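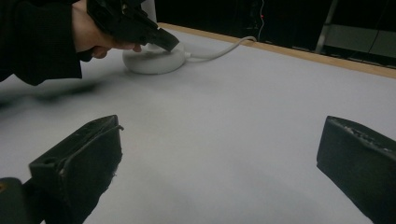 Shanti Vishwakarma wrote in to say that her little round speaker had started to sound as if it were talking through a sock, and could she wipe it down with whatever she uses on the kitchen counters. Please don't, Shanti! Put the spray bottle back under the sink and give me a few minutes, as a white speaker on a white table is a lovely thing and it's easy to keep it that way.

What you need
A soft dry cloth (old T-shirts are wonderful for this)
A second cloth, barely damp
A soft brush, the kind sold for makeup
2 cotton swabs

Step 1. Unplug it. Take hold of the plug at the wall and leave the cord alone, then let the speaker sit for 5 minutes while you clear the table.

Step 2. Dust the top with the dry cloth. Start in the middle of the disc and work out toward the rounded sides, lightly, the way you'd dust a good plate. Most of what you find up there is plain house dust, plus fingerprints if yours is the sort you tap.

Step 3. Look for the openings. They vary from one model to the next – some have fabric around the side, some have holes underneath – so turn yours over and see. Brush these dry, holding the speaker so the dust falls out and away. No water here at all, and no canned air either.

Step 4. Go over the smooth parts with the damp cloth. If a drop comes out when you squeeze it, it's too wet. Dry right behind yourself. The swabs are for the seam and the cable socket, and they stay dry too.

Step 5. Run the dry cloth down the whole cord. White cords get grubby where they go over a table edge, and I'm always surprised by how gray the cloth comes up!

Before you set the speaker back, wipe the spot where it lives. Leave a bit of slack in the cord so it curves easily to the edge and isn't pulled tight, then plug in and play something you know well. If it still sounds muffled, check the bass setting in the app before you go back to brushing.

I do mine every April and again whenever company is coming.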